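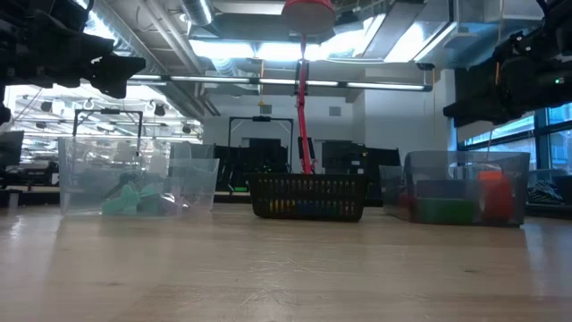 5 September 2020

Quick one tonight, I've got a bus at ten past and the laptop's on 77 per cent with no charger. Club notes, then, so I don't forget it all by next week.

We're doing the sorting challenge at Drollen this term. Two arms, one table, a heap of stationery and three tubs. Everything off the table and into the tubs, right thing in the right tub, no hands. Sounds like nothing. It is not nothing.

Where we got to: the left arm is mine (well, mine to write for, we swap in a fortnight). The right arm belongs to the other half of the group and they're further on than us, annoyingly. They went with slow and careful. We went with fast, and spent most of July paying for it. Lots of tape on the floor. Lots of crawling about after tape on the floor.

The rules come from the Plullbridge round. Max score is 1,000, you lose points for drops and for the arms touching each other. Our best dry run on paper came out at 890, which everybody was very pleased about untill we remembered it was on paper.

Things I learned this week, no order:

Tape rolls are lovely. Big hole, fat sides, you can be a good bit out and still get hold of one.

Staple removers are horrible. Wrong shape from every direction. If you grab across the jaws they twist, if you grab along the back they slide. I've now got 3 different grabs written for them and don't trust any. Might try coming in much lower and closing slowly, which is what the right arm lot have been saying all along. Fine.

Small blocks – ok if they're lying flat. Ask me again when one's standing on its end.

Tub edges matter more than you'd think. I had my drop height set for the middle one, which is low, and the side ones want more clearance. Ended up giving each tub its own height in the settings file, called it vammont_heights because the whole project is called Vammont and I was tired. Sorry to whoever reads it next.

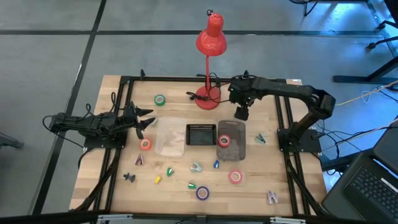 Tape and staple removers all over, both arms out. Lots still to tidy.

Next job is deciding who goes first. At the moment each arm plans as if it has the table to itself, and the middle is where it gets silly. One idea is a line down the centre and you stay on your side. Easy to write, but then anything in the wrong half has to be handed over and we can't do handovers yet. Other idea is taking turns. Safe, very slow, would hurt the score I think. We'll vote.

Also need to do: relabel the cables, write up the gripper settings somewhere that isnt my phone, send the Ní Bhriain entry form before they chase us again.

Right, bus. More next week if I get the low grab working.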